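Chapter 2: Colour at Home

I painted my first living room the wrong grey. It looked lovely on the card from Sandhu, and then the afternoon sun came in and the whole thing went purple! My neighbour Umesh still brings it up.
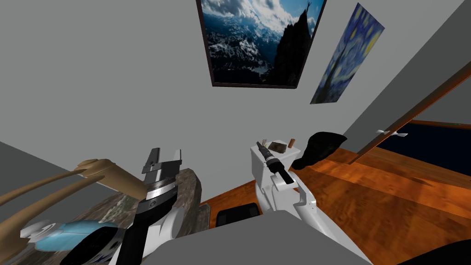 Reading time: 2 minutes

Pale grey walls with a warm orange floor are a favourite pairing of mine, and we'll come back to them later on. First, though, I want you to grab a paint card (any colour you like) and tape it beside a window. Look at it at breakfast, then again after tea, and jot down what changes.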